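About Purkine

Purkine is a small office cleaning company. We say that first because a lot of firms in our line of work call themselves something else, and you have to scroll a long way before anyone mentions dust.

The company was started by Yaowalak Tanasarn, who had spent years on the other side of the arrangement, as an office manager signing off invoices for cleaning she couldn't see any evidence of. The invoice said "sanitized." The desks had coffee rings. When she asked what the treatment consisted of, she was sent a brochure with a waterfall on it. She left with a low opinion of brochures, and this page is as close as we have come to writing one.

What we do

We wipe, vacuum, mop and empty. We clean desks, chairs, door handles, kitchen counters, glass and floors. We work from a written list for each room, and you get the same list we do. If a job isn't on it, we aren't doing it and you aren't paying for it.

We have 19 cleaners and they are all on our own payroll. We look after 60 offices, nearly all of them small, and we've turned down a couple of bigger buildings where the time allowed per floor looked like a joke to us. Maybe somebody can do it in that time. We doubt it.

What we don't claim

We don't claim to make your staff happier or more productive. We have read the studies that get quoted on other companies' websites, or tried to, and a fair number of them lead back to another cleaning company's website. A clean desk is pleasant to sit at. We're comfortable saying that much.

We don't sell fragrance. A lemon smell tells you that someone has been in with a bottle of lemon smell.

We don't use the word "deep." Ask three firms what a deep clean includes and compare the answers.

Cloths

Most of our work comes down to a cloth and somebody paying attention, so we are fussier about cloths than we probably need to be. We use microfiber, and we sort it by color: yellow for desks and chairs, blue for glass, green for kitchens, red for restrooms. Color coding is common in the trade. Sticking to it at the end of a long shift is less common, and when you visit a company that brags about its system, it's worth looking in the laundry bag.

We are skeptical about some of what gets said for microfiber too. It picks up dust well and needs less spray than the old cotton rags did. It doesn't last forever, whatever the packet promises, and fabric softener ruins it. Ours are washed without softener and thrown out when they start pushing crumbs around instead of lifting them.

Chairs get their own line on every list. People assume the desk is the dirty part, but the back of an office chair gets grabbed all day long and hardly anyone thinks to wipe it. Our order is top edge first, then down the back, then the arms, then the base. Fabric backs are vacuumed before a cloth goes near them - a damp cloth on a dusty fabric chair just makes gray paste.

Training

Apinya Suwannarat runs training. New cleaners spend 2 weeks working next to someone experienced before they get a building of their own. There's no certificate at the end. Apinya walks the rooms afterward and runs a finger along things, and she has never been talked out of a bad mark.

Contracts

Either side can leave with a month's notice. We don't do three-year terms. The usual argument for them is a lower price, and we've yet to see the lower price survive the first annual review.

If you're thinking of hiring us, call one of our current clients before you call us. Lindley and Nakau have both agreed to take questions, and we don't sit in on the conversation.

Contact: use the office form or ask for Yaowalak | © Purkine Office Cleaning | Back to top

Comments

deskplant: Fair point about the chair backs. I went and looked at mine and I wish I hadn't.

M. at Somboon: We've used them for 6 years. The list is real. They did miss our top shelf for a while, but they owned up to it.

rowhouse_ed: Still not convinced the colors matter if it all goes through the same wash.

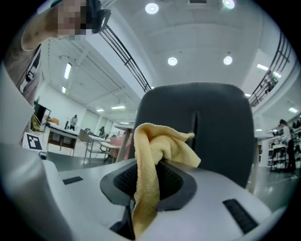 Yellow cloth, for desks and chairs.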